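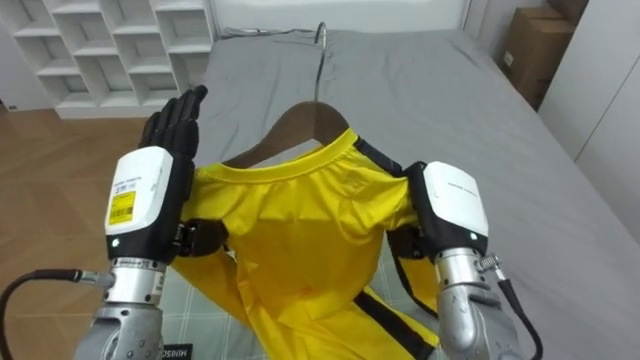
Yellow shirt on a dark brown wooden hanger, over a gray fitted sheet.

Brellmont Residents' Linen and Laundry Working Group
Minutes of the meeting held 28th December, Wurbridge Room

1. Minutes of the previous meeting
Approved with one correction: under item 4, "dryer vents" should read "dryer vents and lint traps."

2. Laundry room, Morris building
The inspection report was received. Two washers drain slowly and one dryer overheats on the long cycle. The dryer has been taken out of service. Jesico quoted $698 for a replacement heating element and thermostat, labor included. The quote was accepted. Work is to be done outside quiet hours.

3. Water use
Meter readings since July were tabled. Consumption in the Morris building is above the level budgeted. A leaking inlet valve was found on washer 3 and has been shut off. The next reading will be taken before any change to the wash price is considered.
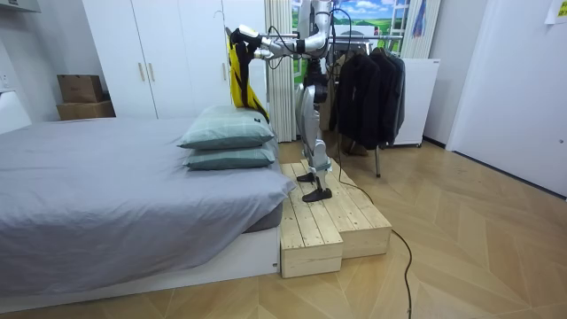 A resident of the upper floor objected that the price should not be reviewed at all while machines are out of order, and asked that this be recorded. It was so recorded. The objection was supported by two others present.

4. Sheet and towel stock
Guest rooms hold 16 sets of double sheets. Four sets are worn at the hem and will be withdrawn. Replacement sets are to be fitted at the bottom, with a deep pocket, to suit the newer mattresses. Spending limit: $400. Towels were deferred.

5. Drying lines, rear yard
The posts are sound. The line itself has stretched and will be replaced in spring. Residents are reminded that items left overnight may be moved to the shelf inside the door.

6. Reserve
The laundry reserve stands at $2000 before the payments under items 2 and 4. No transfer from the general fund was requested.

7. Other business
The notice on detergent quantities is out of date and will be reprinted in larger type. A request for a second ironing board was carried over to the next meeting.

Meeting closed at 8:40 p.m.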